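Board index > Shop Talk > Automation and Gadgets

Can a machine do chores yet? (house or shop, I'm not picky)

31 replies – showing page 1

camwood_josphat
Posted in July

OK so my sister sent me one of those clips where a robot folds a towel and she says see, two years and you won't be sweeping the shop. I run a small wood shop, we do toys and kitchen stuff, and I have been hearing "two years" since I had hair. Want to hear from people who have really used anything. Not the clip. The thing itself, on a floor, with junk on it.

What I'd pay for: something that clears the returns bin at the end of the day. Mixed stuff. Soft, hard, whatever. Pick up, put where it goes. A kid does it for me now and he's slow but he does it.

Josphat Mwakalinga
Camwood

killianj
Reply

Vacuum robots work. Dishwasher works, it's a robot if you squint. Everything past that, no.

alina_a
Reply

killianj wrote:
> Everything past that, no.

Bit quick. I do pick and place for a living (not selling anything, relax) and "no" was right when I started. Now it's "depends what's in the bin and how mad you get when it misses." Boxes of the same part, solved, boring. Boxes of different parts, same weight class, mostly fine. Mixed household stuff is where it gets interesting and also where I lose my evenings.

killianj
Reply

So no.

alina_a
Reply

So partly!! Come on.

Soft toys are a good one. People think they'd be easy, you can grab them anywhere. True, you can. But they squash and the one next to it comes along too, or a tag flips over the part you were going to aim at. A cup is the other way round. Shiny, hard, only a few good places to hold it, and if it's on its side you get one good try before it rolls into the wall.

And walls. Sloped bin walls help since stuff slides to the middle, then half the time it stops short and sits right up against the side where there's no room for a finger to get down.
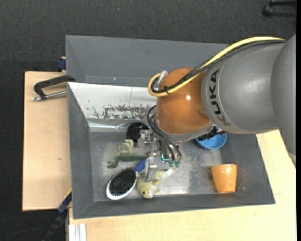
Hairbrushes I have feelings about. Handle is great. Bristle end is terrible for anything that uses depth, it comes back as fuzz. So the software wants the handle, fine, but if the handle is lying against something soft you go down beside it and now you're pushing a toy. A person does this without looking. I timed myself once clearing a bin like that, 18 seconds with coffee in the other hand. Not telling you what the arm took.

Anyway Josphat your returns bin, what's in it really? Wood toys only or cloth too?

camwood_josphat
Reply

Both. Wood animals, some with cloth ears, spoons, the odd bowl. Dust on everything. Sometimes a sock, don't ask.

Not telling us what the arm took is the whole question tho

alina_a
Reply

lol ok fair. Longer. A lot longer when it had to retry. But it doesn't go home at five and you don't care how long if it's running at night.

bheki_c
Reply

I'd care. If it runs at night and drops a bowl at 9 pm it's standing there waiting on me til 7 am. We had a cell at my last job, palletizing, nothing fancy, and it was great for weeks and then one crushed carton and it sat all night with the light on. Came in to 2 pallets done. My boss had told the customer all of them.

Retries are fine. Stopping dead is what kills you.

killianj
Reply

this. thank you Bheki

oguz_akgul
Reply

I disagree with most of you, sorry. You all compare to a person on a good day. Compare to the person you can't hire. In our place (plating, small parts, Stirnano line if anyone knows it) we had the sorting job open for months and no one wanted it. Now an arm does it badly and we fix the leftovers by hand for an hour in the morning. Still better than before. Badly is ok!

Also cables. Everyone talks about the AI and I spend my life on cables and air hoses. Arm turns the wrist, hose rubs, hose dies. If somebody shows you a demo ask how the cables are run and when they last swapped one. Watch their face.

alina_a
Reply

Oğuzhan yes, the hoses. I could write a book. Nobody would buy it but I could write it.

bheki_c
Reply

What does the hour in the morning cost you vs the arm? real question, not picking a fight

oguz_akgul
Reply

Arm was used so the arm was the cheap part. Gripper, fence, getting it all set up, that's the money. I don't have the numbers on my phone. The hour is me so it's free haha (it's not free)

lelavon_mod
Reply

Moving this from General to Automation. Keep it friendly. Also no price lists from vendors please, I removed one.

killianj
Reply

Nobody has touched on house stuff and that was half the title. My mother is 81 and would like her laundry put away. Big industrial arm bolted down is no use to her. It can't be near her, it can't get up the stairs, it weighs more than the kitchen. So even if it picks up a toy perfect every time, what does that do for a house? Thats my problem with the clips. They show the hand part and skip the living with it part.

alina_a
Reply

Agree on the hardware, disagree that it tells you nothing. The grabbing part carries over, some of it. What's a brush, where's a decent grip, did I get it or is the hand empty. You can work that out with a heavy arm over a bin and move it later to something your mother wouldn't trip over. Not easily. But you'd be surprised what does move over.

Putting away laundry is much harder than emptying a bin though, I'll give you that. Emptying has one rule. Out. Putting away has her rules and she hasn't written them down.

killianj
Reply

She has, there's a note in the airing cupboard. But ok good point

bheki_c
Reply

Josphat if I were you I'd skip the arm and fix the bin. Split it in two at the counter, cloth one side, wood the other. That's half the kid's job gone for the price of a bit of ply. We did that with fasteners at Wei and the sorting job shrank so much they quit asking for a robot.

oguz_akgul
Reply

Bheki is right and I hate it. We should have done that first. Would have made the arm's job easier too, mixed bin is the worst bin.

camwood_josphat
Reply

Went and looked. 132 pieces in there tonight, I tipped it all out on the bench and went through it. Most of it wood. If I split it at the counter the cloth side is nearly nothing and the kid could do it standing up with his phone out, wich he will.

Still want the arm one day. Alina if you had to guess, a bin of my stuff, dust and all, when would you say yes buy one?

alina_a
Reply

If the 132 are mostly wood and you keep the cloth out? I'd run a trial now. Not buy. Bring a full bin to whoever is selling, a real one, dusty, sock included, and don't let them pick anything out first. Then tip it back in and make them run it again, and go eat lunch where you can see it. Count how often somebody gets up to help it.

For the mixed bin I won't give a date. I've given dates before and people remember.

killianj
Reply

"two years"

alina_a
Reply

I will log off

bheki_c
Reply

Dust is going to get the suction cups if they try and sell you suction. Ask for fingers. Or ask for both and see which one they stop using.

oguz_akgul
Reply

Fingers yes, but then check the wood for marks after. Metal fingers on soft wood, we had dents on plastic even. Rubber pads fix it and then the pads wear out and you are buying pads. Get the price of the pads before anything.

camwood_josphat
Reply

Good, writing these down. Full bin, run twice, cables, pads, lunch. Will call a place next week and report back if they let me in the door with the sock

Page 1 of 2 – next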